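My aunt Hannelore Rüegg left me her house in February, and with it a helper called Stiltus, 152 pages of manual included. I read maybe nine. It folded towels fine - well, it folded one towel, for most of an evening - and I went around telling everyone my chores were over.

Then I asked it to tidy up after my snacking.

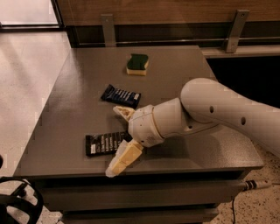
Stiltus takes its time over everything. I'd left two candy bar wrappers on the gray table with the sponge behind them, and there it was, fingers wide open between the two, thinking it over. "The blue one," I said. "Or the black one, I'm not fussy." I went and made coffee.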